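Prinemari Film Catalog: User Guide
Section 4. Adding and Correcting Film Entries

13 shares | 2 comments

This section applies to contributors who hold an editing account for the Prinemari catalog. Readers with a viewing account may rate and review films but cannot change an entry.

4.1 Creating a new entry

1. Sign in and open the Entries menu.
2. Search for the film under its original title. If the film is already listed, go to 4.2.
3. Select New Entry and type the original title exactly as it appears in the opening credits, including accents and punctuation.
4. Enter the release title used in the United States in the second field. Leave this field blank if the two titles are the same.
5. Enter the running time in whole minutes. A film of one hour and 42 minutes is entered as 102.
6. Select the country or countries of production. The first country listed determines where the film appears in the regional index.
7. Add the director, the writers and the leading cast, in the order of the credits.
8. Select Save as Draft.

Note: Drafts are visible only to the contributor and to the Woltonano editorial desk. A draft that is not submitted is removed at the end of December.

Caution: Do not paste a synopsis from a distributor's press kit. Entries containing such text will be returned unread.

4.2 Correcting an existing entry

1. Open the entry and select Propose a Change.
2. Mark the field to be corrected. Only one field may be changed in each proposal.
3. Type the new information and name the source. The credits of the film itself take priority over printed programs and posters.
4. Select Submit.

Note: Where a film exists in more than one cut, the running time of the first theatrical release is kept in the main field. Other cuts are listed under Versions, each with its own running time and distributor.

4.3 Writing the synopsis and review

1. Write the synopsis in the present tense. It may not exceed 100 words and must not disclose the ending.
2. Write the review in the separate field provided. The limit is 4,000 characters, including spaces.
3. Place the name of each leading actor in parentheses after the first mention of the character.
4. Choose a rating before submitting. A review without a rating remains in draft.

Caution: Switching between the Synopsis and Review tabs clears any text that has not been saved.

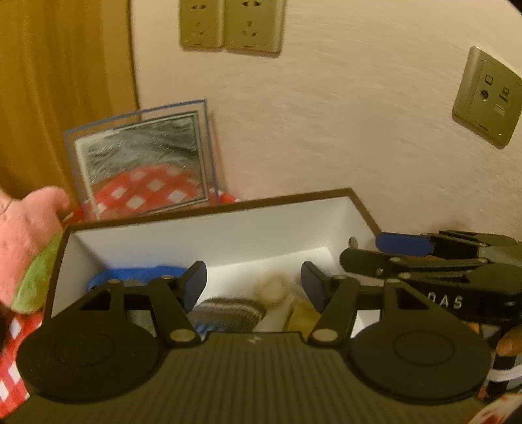

Desar wrote: Step 3 of 4.1 needs a line about films whose opening credits have no title at all. I had two of these last month and entered the title from the end credits, and both came back to me with a request for a source.

Parry replied: Use the end credits and enter "end title" in the source field. Mine were accepted that way.

4.4 Submitting for approval

1. Open the draft and select Check Entry. Missing fields are shown in red.
2. Complete the missing fields and select Submit for Approval.
3. Wait for the status to change to Published or Returned. The entry cannot be edited while its status is Pending.

Note: A returned entry carries the editor's remarks at the top of the page. Make the changes requested and submit the same draft again. Do not create a second entry for the film.

Proceed to Section 5 for festival screenings and awards.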